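Maintenance and Set-up of a Hand-held Gripper Tool for Kitchen Tasks
Student project report
Team: Liam Ní Bhriain, Sreekumar Menon, Morena Costa
Supervisor: Teresa Foley
Submitted 11/01/2026

1. Background

Our team took over the Semesora gripper in October. It is a hand-held two-finger tool with a camera, used to record a person picking up and placing household items so that an arm can later be trained on the recordings. The previous group left us the tool, a box of spare parts and four pages of notes, two of them on a cable that is no longer fitted. The project brief was to get the tool back to a known state, write down how to keep it there, and check it in an ordinary kitchen. Training the arm was outside our scope.

2. Condition on arrival

The left jaw closed ahead of the right one. On a flat object like a packet this pushed the object sideways before it was gripped. There was also play in one of the pivots, which we could feel by holding the body still and wiggling the arm with a finger. One jaw pad had started to peel at its lower corner.

Sreekumar stripped the tool down on the bench and laid the parts out on a tray in order of removal. The pivots were dirty but not worn. The play came from a washer that had been left out at the last rebuild. We found the same size in the spares box and fitted it. The peeling pad was taken off, the old adhesive was cleaned away with isopropyl alcohol, and a new pad was stuck on and left clamped overnight.

3. Setting the jaws

The jaws are set with the tool clamped upright in the vise. The order matters, and we got it wrong the first time by setting the travel before centring.

Open the jaws fully and let go of the trigger. Measure from the centre line of the body to the inside face of each pad. Adjust the linkage on the side that is further out until both readings match. Then set the open stop so that the gap between the pads is 80 mm. Close the jaws slowly on a strip of paper and check that it is held along the whole pad. Tighten the lock nuts, open and close the jaws 15 times, and measure again.

The readings usually shift a little after the first tightening, so we now treat the second measurement as the real one. Morena added a line for it on the set-up sheet.

4. Kitchen check

Bench results don't tell you much about how the tool behaves over a real counter, where there is less room for your elbows and the surface is shiny. Dymphna Nic Giolla let us use her kitchen for the check. We worked on the black granite counter with two white plastic bowls and a shallow wicker basket of fruit, which had pomegranates and a kiwi in it. The rest of her things stayed on the counter. 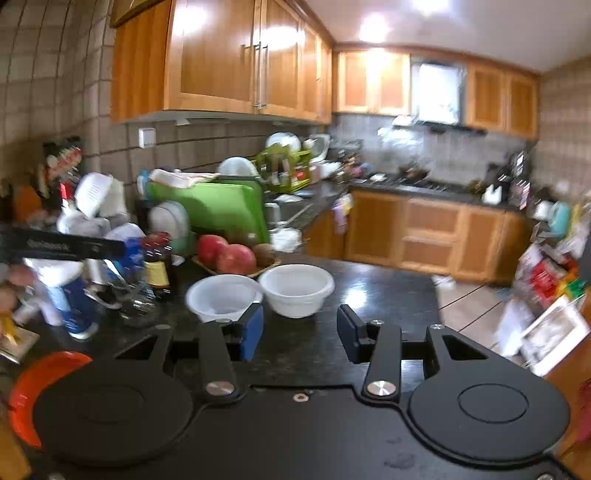
Each session started with the jaws wide open over the counter and the bowls ahead of them. The operator held that position for a moment, closed and opened the jaws once, and then began the task. This gives a reference at the start of every recording, and if the jaws are out of centre it shows up there before any time is spent on a bad session.

We logged 400 grasps in total. Of these, 9 were marked as faults. Most were bowl rims slipping out when the tool came in at too steep an angle, which we put down to the operator. Two were real tool faults, where the trigger did not return all the way. Both happened late in the same session and were cured by cleaning the trigger slide.

The bowls were easier than we expected. The kiwi was fine. The pomegranates needed the jaws nearly full open, and the approach had to be straight down or one pad touched early and rolled the fruit.

5. Care schedule

Before each session: wipe both pads and the lens, check the pivots for play, and do the paper strip test.

After each session: wipe the body with a barely damp cloth, brush out the trigger slide, and store the tool with the jaws open. Leaving them closed marks the pads.

Once a month: repeat the full jaw setting from section 3 and write both readings on the sheet.

Pads should be replaced as a pair. We replaced only one, and the newer one grips noticeably better on smooth plastic. A second pad is on order.

6. Remaining problems

The trigger slide has no cover, so crumbs and flour can get in. Liam drew up a small printed guard, but the first version rubbed on the linkage and the second has not been tested. The drawing is in the project folder with the set-up sheet and the fault log. The next group should also label the spare washers, as there are two sizes in the same bag and they are hard to tell apart by eye.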